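Textile Care Workshop, Nakness Building
Notebook entry, December, begun 9:15 a.m.
Entered by: Thaís Siqueira

Subject: Absorbency of cotton terry after repeated laundering with and without fabric softener

The purpose of this session was to continue the comparison requested by Skelley, whose guest houses report that newer towels take up water poorly. The supplier attributes the complaint to softener. The laundry contractor attributes it to the finish applied at the mill. The workshop has been asked for a written opinion and has not yet formed one.

Swatches were cut from the Tapia lot, with all edges overlocked before the first wash. They were divided into two sets. Set A was washed with detergent only. Set B was washed with the same detergent, with softener dosed in the final rinse according to the label. Both sets were washed at 40 degrees C and line dried indoors. Tumble drying was excluded at this stage and will be treated separately.

Absorbency was assessed by the drop method. A single drop of water is released from a burette onto the conditioned swatch, and the time until the surface reflection disappears is recorded. Readings are taken at 3 points on each swatch, avoiding the hem and any pulled loops. 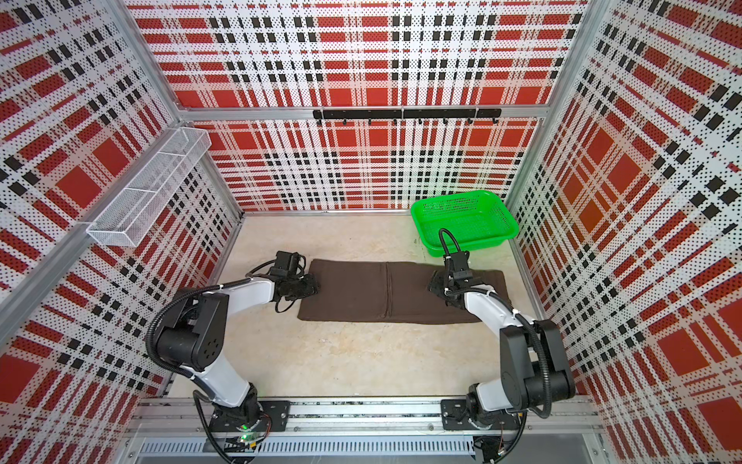 After 6 cycles, Set A absorbed the drop too quickly to be timed by hand with any confidence. Set B was slower at every point tested, and on one swatch the drop remained on the surface for some 20 seconds. An unwashed control from the same lot was slower still. This last result supports the contractor's position in part, as the mill finish is clearly present on new goods and is reduced by washing in detergent alone.

Deviation from procedure: the conditioning cabinet was opened twice during the morning to retrieve swatches belonging to the Skondulum curtain work. Humidity recovered before testing resumed. Staff are asked to store material for other projects on the open shelving and to leave the cabinet closed while the test card is on the door.

It was also noted that the Set B swatches felt heavier in the hand than those of Set A. Dry weights were not recorded before the first wash, and the impression cannot be confirmed from this series. Weighing should be added to the intake sheet.

Actions:
Rewash half of Set B without softener and repeat the drop test, to establish whether the effect can be reversed.
Ask Skelley for the dosing records from the contractor. The quantity used on site may differ from the label.
Replace the burette tip, which is dripping slightly off center.
Interim results are not to be sent to the client until the rewash figures have been entered.

Closed 4:40 p.m. T.S.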